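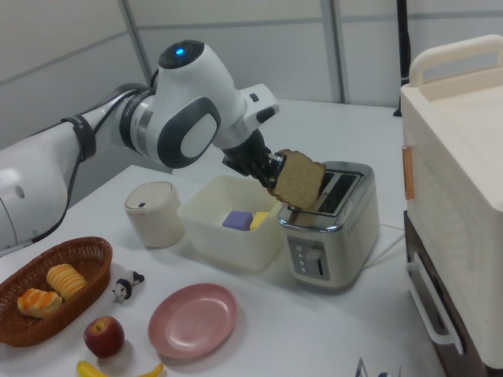

Two-slot toaster, cream body, chrome top. Four buttons, dial and lever on the front panel.

Re: [kitchen-small] Toaster for the play corner, slot width

Quoting the earlier message:

> We have the Plendonmont set at Ovik and want to add a full-size toaster
> next to the toy oven. Does the toy bread fit the slots? And where do
> you keep the cord? Ours is always in the way.

The flat brown slice goes in upright if you hold it by a corner and keep it parallel to the slots. The pastry and the ridged roll are too thick for any toaster, so ours stay in the oval wicker basket at the front of the table.

On the cord: run it off the back right and keep the plate and fruit on the near side. Ours is thin, white and 984 mm long, measured from the body to the plug. It is never plugged in.

The blocks live in the translucent bin to the left of the toaster. Trondden sells the bins in packs of 3. The lids are separate and we did not buy them.

Slot length on ours is 39 mm more than on the old Sabbagh one. If yours is the older type, measure before ordering more slices. The lever on the Sabbagh also sticks after a few months.

Message 238 in this list
2 replies | Share
Contact the list owner | Back to top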